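Comparing two robot hands fairly: a small ball and a yellow ring

If you have found your way to this page you have probably got two hands on the shelf and only one arm free to put them on, and you would like to know which to keep. We had just that quandary at Surcombe in April, with a Derken hand and an Ellent one, and I've written up how we go about it now, after a fair bit of muddling along.

Start with the objects. You want something that rolls and something that lies flat, as they ask very different things of the fingers. We settled on a toy football small enough to pass for a marble, and a yellow plastic toy magnifying glass with no lens in it, just the ring and a short handle. The ball sits rather nicely in the ring, so you get a third task for free (and a hard one it is too!).

Next, set the board down on the rails and press on each corner in turn. If it rocks, shim it before you do anything else. Ours has a marble pattern, very handsome, but a glossy top throws light back at the camera, so turn your lamps until the glare is well away from where you'll be working.

Bolt on the first hand, run the cable down the arm with plenty of slack, and set the tool length in the controller. Please do measure it yourself! The figure on our drawing was 6 mm out and we lost a whole morning to it.

Now bring the arm down slowly until the fingers hover over the board, and save that pose as your start. Every attempt begins from there, with both hands, whatever the object.

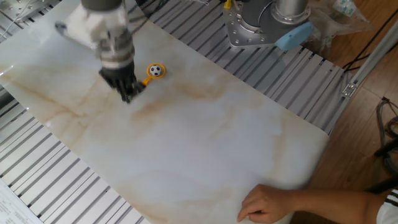
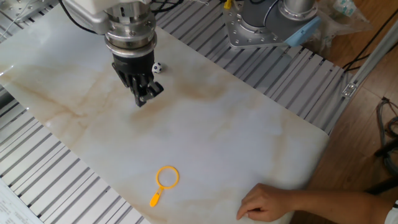 Give each hand 17 attempts at each task, and write down every one, including the silly ones where the ball shoots off sideways. Keep the closing speed the same throughout and only then try changing the force, in small steps. We use the Krūmiņa score sheet, which has a column for grasps that hold for 2 seconds and then slip, and I've grown very fond of that column.

When you swap hands, save the pose again with the new tool length before you carry on.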